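**Call for participants: household chore trials, fall round**
Posted 2022-10-01

Jisthorpe is looking for adults to take part in a study on whether machines can do kitchen and shop-floor chores yet. The short answer so far is "some of them, slowly." We want people who do these jobs every day to tell us where the line is.

You do not need a technical background. We would like to hear from home cooks, dishwashers, stockroom staff, cleaners, home care aides and anyone who has put away groceries for a family. The earlier round, which closed in March, leaned too heavily on engineering students, and they were easy to please.

Each session has two parts. In the first you do a short set of chores yourself at a table: clearing, sorting, putting things into a bowl, setting utensils back where they belong. In the second you watch a two-armed robot try the same kind of chore and score it on a paper sheet. Would you let it do this at home? Would you have to redo it? At what point would you have stepped in?
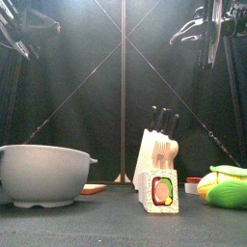

Sessions run 46 minutes, plus time for paperwork. Most people come twice. We are taking 328 participants between the two sites, Olla and Ladow. Parking is free at Ladow. At Olla, use the street entrance and ask for Room 630.

To take part you must:

- be 18 or older
- be able to stand or sit at a table and handle light objects
- read English well enough to fill out the score sheet
- not work for a company that makes or sells robots

You stay behind a marked line while the arms are moving. You may stop at any time and will still be paid for that session. Pay is by check, mailed after each visit.

We record the table and the score sheets. We do not record faces. Results go into the Stoyanova report on chores and automation, with no names attached. Low scores are as useful to us as high ones, so please don't be kind to the machine.

To sign up, call the study desk at extension 2858 and leave your name, the site you prefer, and the hours you are free. Bring a photo ID to the first visit. Closed-toe shoes at both sites.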